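The Evaluation License

The license from Rolumard ran until the end of August, and Lukian Maksymiv had put off the review until the last evening anyone could put it off. The product was a simulation package for kitchen manipulation tasks. Rellstead wanted a recommendation: buy or decline.

He loaded episode 151 at 9:40 p.m. The task string read "move the soap." The package shipped with 528 such episodes, and the brochure called them household-grade. Khrystyna-Mariia Kostiuk had underlined the phrase and written "define" in the margin.

"Does it know where the pump is?" she asked from the other desk.

"It knows where the bottle is. The pump is part of the bottle."

"That isn't what I asked."

He paused the run and turned the monitor toward her.
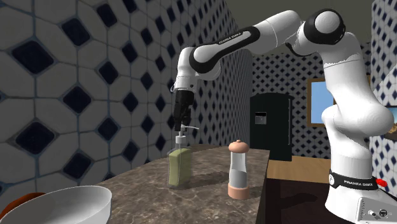 Episode 151, paused. Gripper over the soap dispenser, grinder to the right.

She looked at it for a while. The liquid was a pale olive green, and someone at Rolumard had taken care over the way the glass caught the light along its edges. The grinder had a proper shadow.

"My aunt in Asholm had that tile," she said. "Octagons, with the little dark diamonds. She had a grinder like that too."

"Is that a finding?"

"Put it under visual fidelity."

He typed it in, without the aunt. Then he opened the contact settings. Friction was one value for every object in the room, glass and wood alike. The manual gave this two lines and referred further questions to Roswitha Brinkmann, whose extension had rung out both times he tried it.

"A pump should give when you press it," Khrystyna-Mariia said. "Look in the model. Is there a joint?"

He looked. The bottle was a single rigid body, pump included.

"No joint."

"Then it can be carried and it can be knocked over. It can't be soap."

He wrote: Dispenser has no moving parts. Suitable for transport tasks. Not suitable for dispensing tasks. Under recommendation he put "extend evaluation by 2 weeks" - the field would not accept a blank - and moved the cursor back to the run.

"Go on, then," she said, and pulled her chair over.

He pressed play.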